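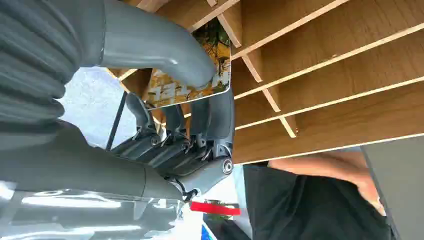

9. Registering a court file in Pliterell

Clerks use this section to open a new criminal case file. You need the Intake role and a charge sheet that has been signed off.

9.1 Opening the file

1. Select Cases, then New.
2. Enter the court code. For the Villanueva court, the code is 716.
3. Type the surname of the accused exactly as it appears on the charge sheet.
4. Add each charge on its own line. A file holds up to 34 charges.
5. Press Save. The file number is shown at the top left.

Note: If the accused is under 17, tick Restricted before saving. The name is then hidden from the public list.

9.2 Recording a plea

1. Open the file and select Hearings.
2. Choose the hearing at which the plea was entered.
3. Set the plea against each charge. Do not use Apply to All where pleas differ.
4. Press Confirm.

Caution: A confirmed plea cannot be edited. Corrections need a judge's order, scanned and attached under Orders.

Note: Files moved over from Miltanora before November show the plea field in grey. Select Unlock first.

9.3 Printing the daily list

1. Select Lists, then Daily.
2. Pick the courtroom and press Print.

Section last revised Aug 26, 2022.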